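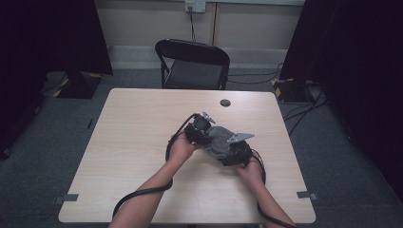

Both hands on the handheld gripper before the next batch. Two cables, one per arm, as always.

1/ Big day at the desk! We just passed 943 good demos for the Grilwood set, all recorded by hand with a gripper you hold and move yourself. I have been wanting to post about this for weeks.

2/ The idea is simple. A person does the task, the gripper logs how it moved, and the policy learns from that. Picking up a cup sounds boring until you've watched 36 people do it 36 different ways.

3/ Total recorded so far is 989, so 46 got tossed. Most of those were my fault - I kept starting the move before the log was running. I now say "go" out loud. Feels silly, works great.

4/ Cable tip for anyone doing this at home or in a lab: run the cable back along your forearm and leave slack at the wrist. If it tugs, you start moving around the tug, and then the model learns the tug too.

5/ We also put small bits of gray tape on the near corners of the table. When the table gets bumped I can line it back up in a few seconds. Cheapest upgrade we've made since February.

6/ Someone at Lilholm asked why we don't script the moves. We tried! The scripted runs were so clean that the policy fell apart the first time an object sat a little crooked. Human runs have wobbles and second tries, and I love them for it.

7/ The sorting tool we use is called Kamath (ours, very rough, it crashes if you rename a folder). It plays each run back at double speed and you hit keep or drop. I get through a whole batch over one coffee.

8/ Goal for this round is 3,000. Next up is the Elus task, which is two-handed folding, and I'm terrible at it so far. More when I have a run worth keeping!

29 Apr 2020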